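Section 5. Jaw faults: sticking, slipping and false closed readings

Applies to the Prarerel hand gripper, left and right units
Revised September 5, 2024

Read this section when a jaw does not open fully, when an object drops out of the pads during a take, or when the recording software reports fault 27 (jaw position mismatch). It replaces the short page on jaw faults in the earlier manual. Disregard that page if you still have it. It told users to reset the position sensor first, and a reset hides a mechanical fault without fixing it.

5.1 What fault 27 means

The position sensor in the handle reads how far the trigger has traveled. The software works out from that how far apart the pads should be, and compares the result with the pad spacing it measures from the camera picture. If the two values disagree for longer than the limit set in the software, fault 27 is raised and the take is marked as suspect. Recording does not stop.

The sensor is seldom at fault. On units returned to Harb for service, the usual finding was wear or dirt in the jaw linkage: the trigger was fully released but one jaw lagged behind. The arm that is later trained or driven from such a take closes on empty air, or opens late and drags the object with it.

Fault 27 can also be raised falsely if the pads are hidden from the camera by a large object or by the other gripper. See 5.6.

5.2 Cautions

CAUTION: Switch the handle off and disconnect the cable before you put a finger or a tool between the jaws. The return spring is strong enough to pinch skin.

CAUTION: Do not carry on working with a jaw that sticks. A stuck jaw is usually freed by a harder pull on the trigger, and the linkage then snaps over. One operator at Restov had a thumbnail split this way in July while holding an object for the other hand to take.

CAUTION: Never oil the pivots. Oil creeps onto the finger pads and swells them. Use the dry lubricant supplied in the service pouch.

CAUTION: Any arm paired with the gripper must be in the stopped state, with its stop button pressed in, during every step in this section. Clearing fault 27 re-enables the follow mode, and the arm will move to match the handle position as soon as the stop is released.

NOTE: Do not loosen the sensor cover. The magnet under it is set at the factory and cannot be realigned by the user.

5.3 Quick check (do this first)

1. Stop recording and save the take. Do not delete it. The service log needs the position trace.

2. Press the stop button on the paired arm, if there is one.

3. Switch the handle off and unplug the cable.

4. Hold the gripper with the jaws pointing up. Squeeze the trigger slowly to the end of its travel, then let it out slowly. Both jaws should move together and without a step.

5. Repeat with the jaws pointing down, then with the handle turned on its side. A worn pivot often sticks in one position only.

6. Look along the jaws from the tip. With the trigger squeezed, the pads should meet along their full width. If they meet at one corner, go to 5.5.

7. If a jaw sticks, lags or clicks, go to 5.4.

8. If all of the movement is smooth and the pads meet squarely, go to 5.6.

5.4 Sticking or lagging jaw

Things that get into the linkage are mostly lint, hair and crumbs. Homes are worse than workshops for this. Loose fibers from bedding, rugs and knitted clothes wind around the pivots and pack down until the jaw drags, and the operator does not notice because the trigger still feels normal.

1. Switch off and unplug the handle, if you have not done so.

2. Brush out the linkage with the stiff brush from the service pouch. Brush away from the sensor cover.

3. Pull out wound fibers with tweezers. Do not cut toward the cable.

4. Check each pivot screw with the hex key. A screw that turns under light finger pressure is loose. Tighten it until the jaw just begins to drag, then back it off by a small amount until the jaw swings freely again.

5. If a screw will not hold its setting, replace it. Do not use thread-locking fluid. It wicks into the pivot.

6. Apply one puff of dry lubricant to each pivot and work the trigger 21 times. Wipe off whatever comes out.

7. Repeat the quick check in 5.3.

If the jaw still sticks, take the gripper out of use and put a service tag on the handle. Log the serial number and the position in which it sticks.

5.5 Slipping objects and pad faults

An object that slides out of closed jaws points to the pads. It will not always raise fault 27, because the trigger and the jaw spacing still agree. Operators tend to make up for poor grip by squeezing harder, and the extra force is then carried over into the recorded data.

1. Wipe both pads with a cloth dampened with water. Do not use alcohol or window cleaner.

2. Let the pads dry completely. A damp pad grips well on plastic and badly on foil wrappers, so a test done too early tells you little.

3. Bend each ridge with a fingernail. Replace the pad if a ridge is torn or stays bent over.

4. Check that the pad is seated. Press it at the base until the clip snaps. A pad that has lifted off its clip leans inward and makes the jaws meet at one corner.

5. Replace pads as a pair, on the same gripper. One new pad against one worn pad will twist small objects.

6. After fitting new pads, run the jaw calibration in Section 2 before you record anything.

NOTE: Do not swap single jaws between the left and right units. The calibration file is stored against the handle, and the software has no way of knowing that a jaw has been moved.

5.6 False position readings

Use this procedure only after the jaws have passed the quick check.

1. Clean the camera lens with the dry cloth.

2. Plug in the cable, switch the handle on and wait for the status light to stay on without blinking.

3. Open the live view and squeeze the trigger fully. Both pads should stay in view from open to closed. If a pad leaves the picture, the camera mount has shifted. Loosen the mount, seat it against its stop and tighten it again.

4. Keep the other gripper well away and watch the mismatch value. Then bring the other gripper in from the side. If the value jumps only when the second gripper comes near, the software is picking up the wrong pads. Turn on "own jaws only" in the camera settings.

5. If the value stays high with nothing nearby, run the jaw calibration.

6. If calibration fails two times in a row, stop and send the handle in. Further attempts will not help, and each one overwrites part of the stored trace that service needs to read.

5.7 Return-to-work test

Carry out this test after any work under 5.4, 5.5 or 5.6. Do it at the place where the recording is done, on the surface you will be using. A bench test at the depot passed several grippers that faulted again as soon as they were used over a cloth.

1. Leave the paired arm stopped. The test does not need it.

2. Choose a few household objects that differ in shape and surface. Include something soft or uneven, something in a slick wrapper and something with a lid. Do not use glass, knives or anything with liquid in it.

3. Start a take and name it with the word "test" and the handle serial number.

4. Approach each object with the jaws fully open, close on it, lift it clear of the surface, hold it still for five seconds and put it back down.

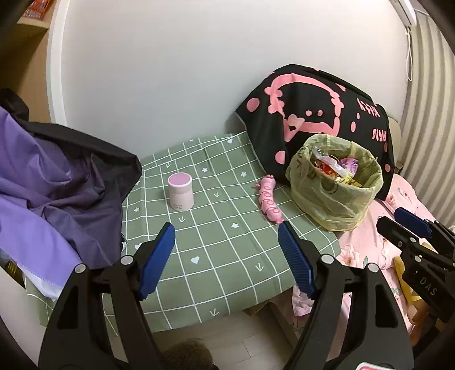

5. Open the jaws fully before you move away from each object. This is the part of the movement in which a lagging jaw shows up, and it is easily missed if the hand is already on its way to the next object.

6. Repeat with the other gripper, even if that one had no fault. The two position traces are compared in the report.

7. Pass one object from one gripper to the other and back. Keep fingers behind the jaws while you do this.

8. Stop the take and open the report. The mismatch line should stay inside the shaded band for the whole take. A single spike during the handover is acceptable. A line that drifts steadily out of the band is a fail, even if fault 27 was not raised.

CAUTION: If the tablecloth or other covering moves with the object, release the trigger at once. Fabric caught in the linkage can be pulled in further by a second squeeze. Switch off, unplug and free it by hand.

If the test fails, go back to 5.3 and start over. Do not skip to calibration.

If it passes, clear the fault in the software, then release the stop button on the arm with the gripper held still and the trigger released. Stay outside the reach of the arm until it has settled in its matching position.

5.8 Takes recorded before the fault was found

A gripper that has raised fault 27 has often been drifting for a while. Go back through the takes made with that handle since its last passed test and look at the mismatch line in each report. Mark any take that leaves the band as "hold". Marked takes stay in the archive but are kept out of training sets until they have been reviewed.

Do not try to correct the position values by hand.

5.9 Reporting

Send the test take, the original faulted take and the service log to the Berkdale service desk, attention Birger Eide. State the following:

Handle serial number, and whether it is the left or right unit
Software version
What the gripper was doing when the fault was raised
Which steps in this section were carried out
Parts replaced, if any

Report any injury the same day, however small, including pinches. Keep the gripper as it was when the injury happened and do not clean it before service has replied.

Spare pads, pivot screws and dry lubricant are ordered through the same desk. Use only the parts listed for your handle. Pads from the older gripper will clip on, but they are thicker at the base and the jaws will not close fully.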